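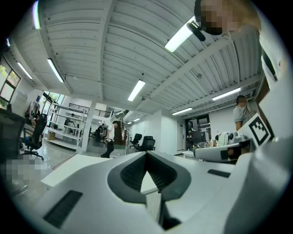

Reluta working group, minutes, Oct 17, 2023. First item was whether the hand-held gripper sessions are producing examples worth training on. Ezequiel Solís reported 66 sessions logged for the folding task and called the pace good. Ebony Treloar asked what the pace was good for. She said the learner will see a lot of ceiling lights, a square marker by the finger and people walking across the floor, and she wanted to know how much of each session shows the finger tips touching cloth. Ezequiel did not have that number. He will get it.

Quality check. Ebony had gone through 9 sessions by hand and would keep 3. In the others the grasp happens out of view or the operator starts over halfway. Ezequiel thinks the restarts may teach recovery. Ebony said she has heard that claim since Rakena and has yet to see a result behind it. Left open.

Background variety. The Pladano notes say a busy room helps the policy cope with new places. Ebony pointed out that one busy room is still one room. Agreed to record at a second site before anyone repeats the claim in a report.

Operators. Currently 8 trained. Request for more turned down until the labeling backlog is shorter.

Wollska trial. They want a demo in November. Ebony objected to giving a date with no held-out test in place. Ezequiel will tell them we have no date yet.

Actions
Ezequiel: contact time per session, reply to Wollska.
Ebony: written rules for rejecting a session, one page at most.

Next meeting when the contact numbers are in.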